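**Part-time linen assistant, Prokton Table Hire, Otach**

Two days a week to begin with, a third in July if the weddings go the way they went last year. Closing date May 31, 2018.

We hire out tablecloths. We also hire out napkins, runners, tea towels and a skirted thing for cake tables that everyone asks for and everyone hates on sight. The stock list stands at 2,629 pieces, which sounds like a lot until a golf club rings on a Friday morning wanting the whole of the white damask by teatime.

The job is looking after all this between one party and the next. Cloths come back in sacks, generally with something else in the sack. In the past year we have had place cards, cutlery, a christening candle and most of a trifle. You will empty the sacks, sort by size and fabric, check each piece for stains, burns and pulled threads, and decide whether it goes to the wash, to the mending pile or to the great dust sheet box from which no cloth returns.

After the wash comes pressing, then folding. We have a house fold. It is written down, with arrows, and you will be shown it more than once. People who already have strong views about folding are welcome to apply, but should know that we have heard them.

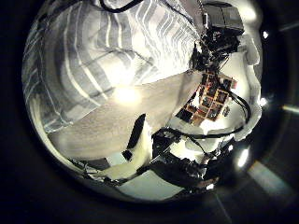
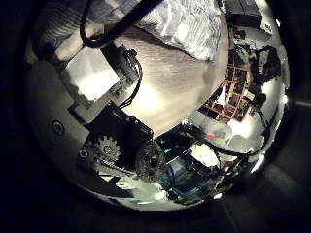
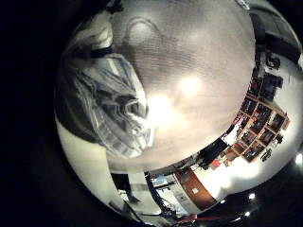
Pale blue, white and grey check.

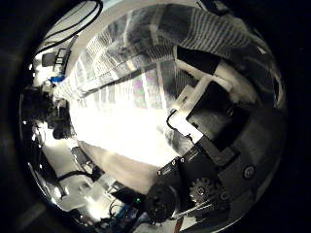
On a busy Monday you might get through 300 napkins before lunch. On a quiet one you will tidy the shelves, answer the telephone and tell callers that a six-foot round table needs a bigger cloth than they think. They will not believe you. Please be nice about it anyway, as they always ring back.

**What we need from you**

- A good eye for candle wax
- Enough strength to shift a full sack from the van to the sorting table (there is a trolley, and it has one bad wheel)
- Plain handwriting, for the labels
- Some sewing. Hems and small darns will do. If you can put a zip in a chair cover without swearing, tell us so in the first line of your letter
- A calm telephone manner, particularly with mothers of grooms

Experience with stock software is useful. We use Venent, which does what it should provided you never press the back button. No need to have met it before. Few have.

A driving licence would be handy for the Pîrvu run, when the other van is out, but we won't turn anyone down for lack of one.

**What you get**

Pay is by the hour, a bit above what the hotel laundry offers, and we pay on time. Hours are half past eight to four with a proper lunch. The kettle is good and the radio is argued over. You may borrow any linen you like for your own parties, on the same terms as the public: it comes back in a sack, and somebody checks it for wax. In your case that somebody will be you.

There is a fair amount of standing. The pressing room gets very warm in summer and we have bought a fan, which moves the warmth about.

Trial shift is half a day, paid. We'll give you one sack and see what you do with it. There is no trick to it, though past candidates have looked for one. Wear shoes you can stand in and leave anything with a dangling sleeve at home.

**How to apply**

Write to us at Prokton Table Hire, Otach, or hand a letter in at the counter on any weekday. One page is plenty. Tell us what work you've done, which days you can manage and when you could start. We don't need a photograph, a personal statement or the word "passionate". If you have ever got red wine out of a white cloth, we would like to know how, job or no job.

Everyone who writes will get an answer within a fortnight of the closing date. If you applied for the driver's job in the spring and didn't get it, do try again for this one. You were up against someone with his own van.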